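Enciclopedia > Relaciones internacionales > Acuerdos fronterizos > Acuerdo de Zaltine

Buscar en la enciclopedia Buscar

Acuerdo de Zaltine

El Acuerdo de Zaltine es un instrumento bilateral que regula el paso de personas y mercancías por el valle del río Kikus, así como el uso común del puerto fluvial de Cuadros. Fue firmado el 2018-12-03 en la localidad de Zaltine, de la cual toma su nombre, y sustituyó a un régimen de permisos temporales que las dos administraciones ribereñas renovaban cada año, con frecuencia después del plazo.

Antecedentes

El curso del Kikus sirvió de línea divisoria desde la delimitación antigua, pero el río cambió de cauce varias veces y dejó terrenos de cultivo en la orilla contraria a la de sus propietarios. El tramo disputado tenía una longitud de 66 kilómetros, entre el puente de Zaltine y la isla de Sirkum. En la práctica, los agricultores cruzaban sin documentos y las autoridades locales lo toleraban, salvo en los períodos de tensión, en los cuales se cerraban los pasos sin aviso previo. 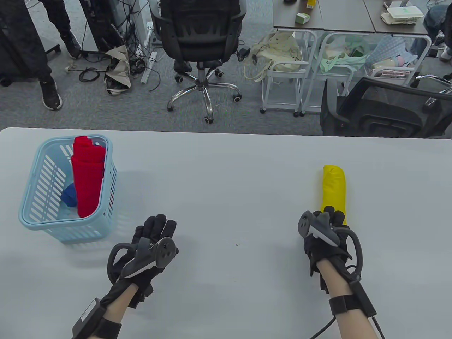

El cierre más prolongado duró seis semanas y afectó sobre todo a Cuadros, cuyo mercado dependía de los productos de la otra orilla. La prensa de ambas capitales trató el asunto de manera muy distinta: en una se habló de una medida sanitaria, y en la otra de una represalia comercial. Las conversaciones formales comenzaron poco después y avanzaron con lentitud, porque no existía un mapa aceptado por las dos partes.

Contenido

El texto principal no modifica la frontera. Establece una zona de tránsito en la cual los residentes inscritos pueden circular con una tarjeta local, y reconoce el derecho de cultivar las parcelas separadas por el río. La isla de Sirkum queda bajo una administración rotatoria, con cambio de turno en noviembre. El anexo aduanero fija las mercancías exentas de pago - productos agrícolas, herramientas, textiles de uso doméstico - y remite los casos dudosos a una oficina mixta con sede en Cuadros.

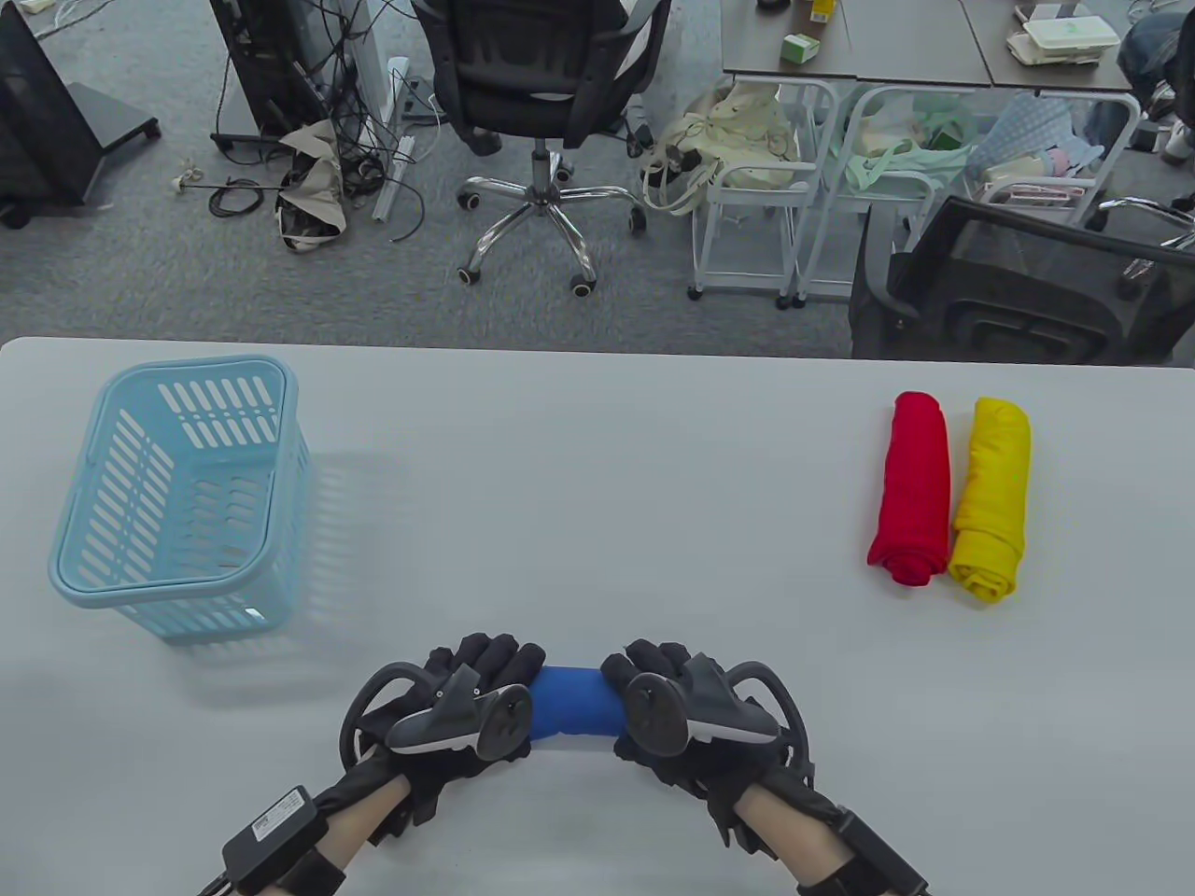

La oficina mixta puede emitir opiniones, pero no sanciones. Este punto fue criticado por los juristas de ambas partes, quienes consideraron que una norma sin medio de ejecución dependería siempre de la voluntad política del momento. Los defensores del acuerdo respondieron que una cláusula más severa habría impedido la firma.

Recepción pública

La campaña a favor del acuerdo fue organizada por asociaciones de vecinos del valle y reunió a casi 200 personas en su primera marcha, desde Cuadros hasta el puente.
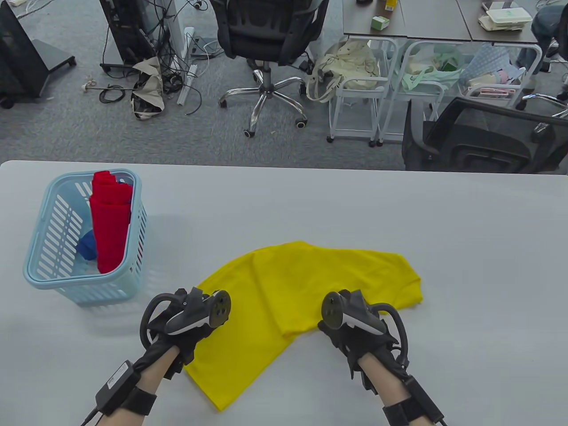 Las asociaciones evitaron los colores de las dos banderas nacionales, puesto que cualquiera de ellos se habría leído como una toma de posición. Después de alguna discusión se eligió el amarillo, y los participantes llevaban una prenda tan corriente como la camiseta amarilla que se ve aquí a medio doblar sobre una mesa blanca. De ahí procede el nombre de «los amarillos», que los periódicos utilizaron primero con ironía y más tarde como denominación habitual. El grupo no se constituyó nunca en partido.

Aplicación

La entrega de las tarjetas locales se realizó primero en Zaltine y luego en Cuadros. En Sirkum, la falta de un embarcadero adecuado retrasó la apertura del puesto de control, y los residentes siguieron usando los permisos antiguos durante la transición. El reparto de los gastos de dragado quedó fuera del texto - las delegaciones no lograron una fórmula común - y se negocia por separado.

Véase también: Puerto fluvial de Cuadros; Administración rotatoria de Sirkum

Compartido 66 veces 2 comentarios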